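Bench test: the Rolberg Sameo tabletop manipulation kit

Small two-finger robot kits have become easy to buy and hard to compare. Most are sold on reach and payload, which are simple to print on a box and say little about whether the thing can handle an object thinner than a pencil. Rolberg's Sameo kit is aimed at teaching labs and small development teams, and its makers claim it will do fine work on a table without a separate vision rig overhead. We ran it on a bench through November, using the standard mounting plate and the supplied Mamani control software.

The kit arrives in two cartons. The first holds the arm, its power supply and the base clamp. The second holds the gripper, the wrist camera, a bag of fixings and a printed quick-start sheet that covers assembly but not calibration. Calibration instructions are in the software help pages, under a heading we took a while to find. From opened cartons to first movement took 60 minutes, a good part of it spent tracing a wrist connector that had not been pushed fully home.

The gripper is the reason to consider the Sameo. Its fingers are long, black and tapered, and they close at the tips before anywhere else. This suits slim objects and small blocks. It is less suited to anything wide and smooth, where a flat pad would give more contact. Rolberg sells a wider finger set separately. We did not test it.

Our main exercise was arranging and handling small items on a white board, with other household and toy objects left on the table beyond it. The board gives the camera a pale, even background. The clutter gives the software something to ignore. 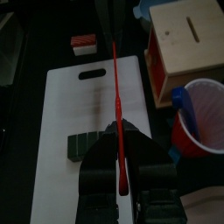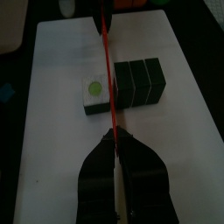
Wrist camera views from the bench: a red plastic stick held in the fingertips, and a row of four small blocks ahead of the gripper.

Grip force is set in software on a scale from 0 to 400, with no unit given. The manual recommends starting low and working up, and we agree. At the bottom of the scale thin items rotate in the fingers when the wrist turns. Towards the top the motor becomes noticeably louder and the tips start to flex. We settled on 354 for rigid plastic and left it there for most of the test.

Positioning is good when the arm approaches from directly above and less good at a slant. The cause appears to be play in the second joint, which can be felt by hand with the power off. A slow final approach reduces the error. Mamani allows a separate speed for the last part of any move, and this setting should be turned on by default. At present it is off, and buried two menus down.

The wrist camera is adequate. It holds its focus at working distance and the image reaches the screen with little delay. In dim light, dark objects on a dark table lose their edges, and the automatic detection begins to merge neighbouring items into one. A desk lamp cured most of this. Buyers planning to work with black or dark green parts should allow for proper lighting in the budget – the kit includes none.

Mamani itself is plain and stable. Movements can be recorded by hand-guiding the arm or written as short scripts, and the two methods can be mixed in one file. Up to 8 recorded routines can be stored on the controller and run without a computer attached. Exporting them is awkward: each has to be saved singly, and the file names are shortened on the way out.

The nearest rival is the Skoltanley bench arm, which has stiffer joints and a better manual. Its gripper is blunter, though, and its camera is an extra. For stacking and sorting solid parts we would choose the Skoltanley. For thin or closely spaced items the Sameo is the better buy, provided the joint play is checked on delivery and the unit sent back if it is excessive.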